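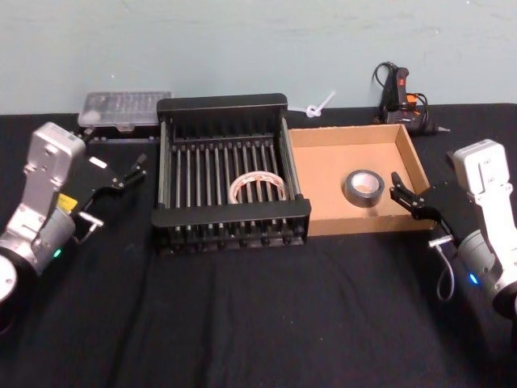
Dish rack in black metal, with a roll of masking tape. Tabletop gallery, Korine Household Collection.

Last updated: Thursday, February 7, 2019

The Korine Household Collection holds 251 articles used in the storing, drying, wrapping and sorting of everyday goods. It is maintained by the Sandhu Center for Domestic Design as a teaching resource and is open to enrolled students, visiting classes and members of the public by appointment. The Tabletop gallery is devoted to small articles that are kept on a counter or work table and handled daily.

The dish rack belongs to the part of the collection concerned with open storage. It is rectangular and has no lid. A solid rail runs along the back and another along the front, and evenly spaced upright rods form the sides and the slots within. The rack stands on short legs. Students of the introductory course are asked to draw a rack of this kind from the side and from above before they begin work on a storage piece of their own, and to record the spacing of the rods at full scale.

The roll of masking tape is beige paper tape on a cardboard core. It rests at a tilt among the rods, slightly to the right of the middle of the rack. Tape, string and wrapping paper are grouped in the catalog under Packing and Mending, together with the dispensers and cutters made for them.

A cardboard tray also forms part of this arrangement. Trays and cartons are entered in the catalog under Containers, Paper and Board. Black cloth is the standard table covering for the gallery. Visitors preparing their own photographs of articles from the collection may request the same cloth at the service desk.

Notes on the Tabletop Gallery

Articles are shown in combination wherever this serves a teaching purpose. A drying rack may hold plates in one gallery and letters, lids or rolls of tape in another. The Center takes the view that the everyday life of a household article includes the uses its maker did not plan for, and the catalog has a separate field in which such uses are recorded. Students are encouraged to propose additions to this field. Proposals should give the catalog name of the article, the use observed and the type of room in which it was observed.

Of the articles in the collection, 133 may be borrowed for classroom use. Loans are made for a period of 10 working days and may be renewed once. Metal racks should be carried by the rails and not by the rods. Tape, cord and other articles that are used up in the course of a lesson are supplied separately and need not be returned.

The printed handbook, Articles for the Counter and Table, was prepared by Aliki Tzanetos and runs to 276 pages. It contains line drawings, a glossary of common terms and a table of rack and tray sizes. Copies may be consulted in the Emuvance Reading Room during opening hours. The second edition, issued in November, corrects several entries in the chapter on wire goods and adds a short section on adhesive papers. Holders of the first edition may obtain a correction sheet from the service desk.

Using the Photographs

Photographs in this gallery may be reproduced without charge in course materials, student work and nonprofit publications, provided that the Korine Household Collection is credited. Requests for commercial use should be made in writing and should state the title of the publication and the intended size of print. Files suitable for printing are available on request. Cropping is permitted, but colors should not be altered.

Related Galleries

Laundry and Line
Jars, Tins and Lids
The Grultulis Bequest: Brushes and Brooms
Packing and Mending

Corrections to catalog entries are welcome and should be addressed to the Collections Office, Sandhu Center for Domestic Design.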